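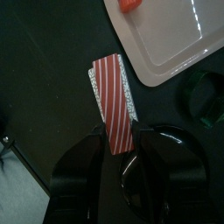
4. Living with the kit

4.1 What we bought and what came in the box

We picked the Flalcombe kit for a boring reason: it was the one our lab could afford two of. Flalcombe sells it as a retrofit for small tabletop arms, and you get a pair of fingers, a wrist camera with its bracket, a cable loom, and a year of their teleoperation software (which is called Kettle, and no, I never found out why). The arm is up to you. Ours is an older Stunwood that had spent a long time under a dust sheet, and I was a little nervous about whether the flange would match. It did! Firdevs Yurt had the fingers mounted before I'd finished reading the wiring page, and the only thing we had to buy separately was a longer set of bolts.

The printed manual is thin but good. The online one is longer and worse, mostly because it still describes the previous finger pads in a few places, so if you're following the pad replacement steps and the pictures don't look like your hardware, go back to the paper copy. I wish I'd known that on our first Saturday with it, which went almost entirely to a pad that I was trying to pull off in the wrong direction.

4.2 The task

We wanted something close to what a small shop or a mailroom might ask of a kit like this, so we settled on picking up thin, light packaging from a dark tabletop and putting it down somewhere else. Thin boxes, cards, sleeves, that kind of thing. They sound easy and they're a pain. They slide, they bend, and if you close too hard you leave a dent that a customer would send back.

All the episodes were teleoperated by one of two people, me or Wilmer Ccori. Wilmer had driven arms before and I hadn't, so between us we cover a fair bit of the range of people who might buy this thing. We recorded 205 episodes in total, with the wrist camera running the whole time, and I threw out 3 where the recording software stopped before we did. Everything else is kept, including the ugly ones.

Figure 4 is a wrist-camera still from the packaging task.

Figure 4. Wrist-camera view with a slender red box, striped in thin white diagonals, held between the fingers. A pale speckled card or sleeve sits directly behind it and shows along both sides. Part of a light gray tray is at upper right.

What I like about Figure 4 is how much of the useful stuff ends up in the middle of the view. The box is nearly upright with a slight lean to the left, and you can read that lean straight off the stripes, which makes life much easier when you're trying to decide how to turn the wrist. The speckled card is the harder part. It's only slightly wider than the box, so from this angle all you get of it is a border, and whoever is labeling the episode has to decide whether to call it one object or two. Firdevs and I disagreed on this for most of December. In the end we label them separately whenever both patterns can be made out, and I think that was the right call, but I can see somebody wanting it the other way.

4.3 The camera

The fingers take up a lot of the view. There's no getting around this with the standard bracket: they rise from the bottom edge, and in Figure 4 the lower end of the box disappears between them. For picking that's mostly fine. For placing it's a real problem, as the end of the object you can't see tends to be the end you're about to set down. Wilmer got into the habit of approaching from farther back and going slowly, and I got into the habit of dropping things.

Flalcombe offers a taller bracket that should help. We asked to borrow one and they sent it quickly (thank you!), but it fouled the cable on our Stunwood arm whenever the wrist rolled far enough, so all our results are with the standard one.

The other thing to watch is dim light. The right finger is glossy enough to pick up a bright white streak along its upper rim, and there's a glare line on the tray as well, while most of the tabletop stays nearly black. The auto exposure in Kettle seems to hunt when it gets a mix like that. Locking the exposure by hand fixed most of the flicker for us. The setting is buried under the network menu, of all places, and I've asked Flalcombe to move it.

4.4 The fingers

These I'm happy with, mostly. The pads have enough give that I could hold a light carton without crushing it after maybe an hour of practice, and the force limit is a plain slider that does what it says. We left it at 40 percent for everything in this section. Lower than that and cards slipped; higher and the thinner boxes started to bow.

I do have a gripe about single loose cards lying flat. The fingertips are too thick to get under them, and the only trick that worked was dragging the card to the table edge and pinching it there. That's slow and it looks silly. We tried the same cards with a Ristside suction cup that we had in a drawer and it was far quicker on the smooth ones, so if flat cards are most of your day I'd buy suction and be done with it. The cup did badly on anything with a fold or a textured face, though, and the fingers didn't care either way.

4.5 Support and cost of ownership

We opened two tickets. The first was my pad mistake and was answered the same afternoon, very politely. The second was for a time offset between the camera stream and the joint log, and that one took longer, with a few rounds of sending files back and forth before a patch arrived. Episodes recorded before the patch were realigned by hand, using the moment of finger closure as the reference, and they're flagged in the metadata so that anybody who would sooner leave them out can do so.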